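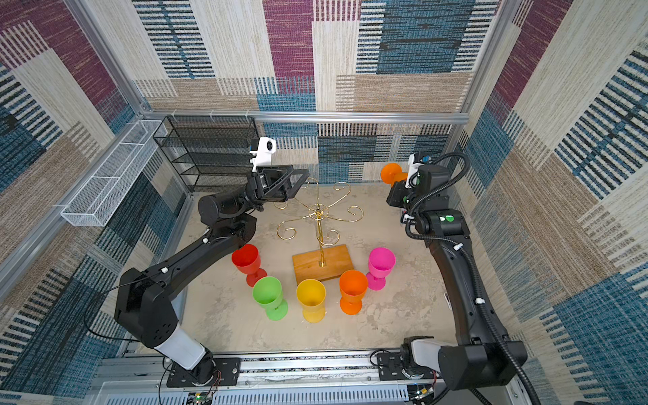
Red, green, yellow, orange and pink goblets standing around the wooden base of the gold stand.

Table & Porch > Galleries > Goblets and the curly gold stand

Goblets and the curly gold stand

21 July 2024

I have a weakness for plastic stemware. There, I said it! Glass is lovely, I own some glass, I even have a shelf for it, but when people are coming over and the food is going outside, I reach for the bright plastic goblets every single time. They're light, they're cheerful, and if one rolls off the porch rail you just go down the steps and pick it up. So this gallery is all about the goblets and the stand they go with, plus a lot of chatter from me on how I dry mine, how I store mine, and what I'd do differently if I were buying them over again.

My own batch came from Jayasinghe, the housewares place in Wurolach with the narrow aisles and the bins out front. They were 99 cents each, and I stood there for far too long trying to decide between one color for the whole table (very grown-up) or a mix (what I wanted). The mix won. I've never been sorry. Everybody picks a color when they come in, and then they hang on to it, and I'm not washing a fresh cup every time somebody sets one down and forgets which it was. Green always goes first at my house, don't ask me why. Orange is usually left until the end, and then it's mine, and I've grown quite fond of it.

A word on shape, for anyone shopping. The kind I like has a wide cup, a short stem and a round foot. The short stem matters a lot more outdoors than it does in a dining room — a tall skinny one goes over the first time somebody leans on the table or the dog walks under it. A wide cup is good for ice, good for fruit, and good for pudding too, if you run out of bowls. I've served trifle in mine. I've served soup in mine, once, and I wouldn't do that again (the stem gives you nothing to hold on to when the cup is hot).

Then there's the stand. I'd always thought of these as mug trees, and mugs are what I used mine for through a whole winter, but the curly kind is so much nicer with colored things on it. The gold pole comes up out of the wood and the hooks curl out near the top like something off an old garden gate. I do love a scroll! It takes up hardly any counter for what it holds, and it looks like a decoration even when there's nothing hanging on it. If you're choosing one, look at the base before you look at the hooks. A little round base is pretty and tips over. A rectangle of wood stays put, and you can park the goblets around it while you make up your mind where they're all going.

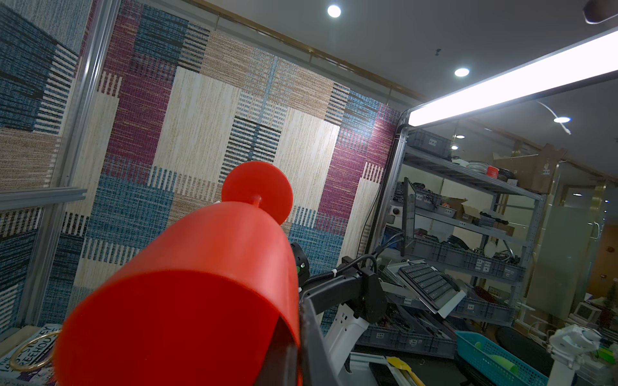 Drying is where I part ways with my whole family, who would stand every cup right side up on a dish towel and call it done. I want mine with the mouth pointing down so the water has somewhere to go. A goblet tipped that way, like the red one, looks so much like a bell with a little round cap on top that I always half expect it to ring. You also get a good look at the foot, and the foot is the part I forget to wash! Lemonade runs down the stem and collects there, and if it dries on you'll have a sticky ring on your tablecloth next time. I give the foot a quick rub with my thumb under warm water before I do anything else. Red is a good color for spotting smears, too, with that bit of shine along the curve of the cup. And can we talk about the wall back there? Cream and teal and maroon with all those stripes running both ways, I'd have a picnic blanket made out of that in a heartbeat.

More on washing, as long as I'm going. I do mine by hand, in a bowl, with a soft cloth and whatever dish soap is by the sink. The first batch I ever owned went through the dishwasher all summer and came out cloudy by September, and one of them warped just enough that it rocked when you set it down. It's now the cup I rinse paintbrushes in. If yours say they're fine in the dishwasher then I expect they are, but I'd still put them on the top and keep them away from the heat. The scratchy side of a sponge is out. So is the steel wool — I know that sounds obvious, but I had a helper one year who was very thorough.

As for getting them onto the stand, there are a couple of ways to go about it. You can tuck the stem in against a curl so the foot holds it from slipping through, or you can pop the cup over the end of a hook and let it hang there upside down. Which one works depends on how fat the stem is and how tight the curl is, so take a goblet along when you go to buy the stand and try it out right there in the store. I did, and I got some looks, and I also came home with a stand that fits. Start low and work around. If you load up one side first, the whole thing wants to lean, and you'll be holding it with your elbow while you reach for the next one.

I go by color when I load mine. I don't need to, it just pleases me. Pink next to orange, orange next to yellow, green after that, and red wherever there's a hook left over. It takes an extra minute and it makes the counter look like a candy store. 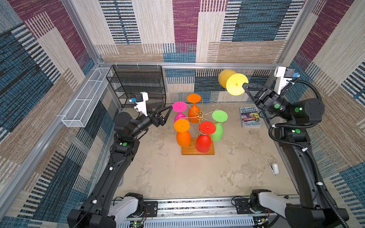

A yellow goblet on its side, round foot toward the middle, and those twisted gold arms curling out over the honey-colored wood.

I'm partial to the yellow ones. They go a little deeper, almost mustard, when you look at the cup instead of the foot, and against gold wire they look very rich for something that cost less than a candy bar. If you only wanted one color with a gold stand, I think yellow would be my pick. Pink would be a close second.

Storage! I've got 20 of these now and they don't stack, so I had to come up with something. What I settled on is a lidded box from Temcombe that lives under the bench in the hall. The goblets go in lying down, head to foot, with a tea towel between the layers. Standing them up wastes all the room around the stems. The box cost me more than the goblets did, but I can carry the whole lot to the park in one trip, and I've stopped finding stray pink ones behind the cereal.

The biggest crowd I ever used them for was the Wurolach street supper, which gets nearly 200 people, and obviously I didn't have enough for everybody. I put mine on our end of the table and the other end had paper cups. There was trading. A neighbor's boy swapped his brownie for a red one and carried it around all night with nothing in it.

I've had a couple of notes asking if I've tried the Predano goblets, the ones with the ridged stem. I have 2 of them. They're sturdy and they feel good in the hand, but the ridges hold on to crumbs, and on my stand they hang crooked. If your hooks are wider than mine you may have better luck. I keep them for toothbrushes, one upstairs and one down.

Next on my list is finding a second stand to match the first. I've seen a silver one with the same sort of curls and I was tempted, but gold with the bright colors is what I like, so I'm holding out. If you spot one with a wooden base and a good wide spread of hooks, leave me a note and tell me where!

Recent galleries
Picnic baskets, open and closed
Dish towels I won't cut up for rags
The hall bench before and after paint
Pitchers, mostly blue
Lemonade four ways
Napkin rings from the button jar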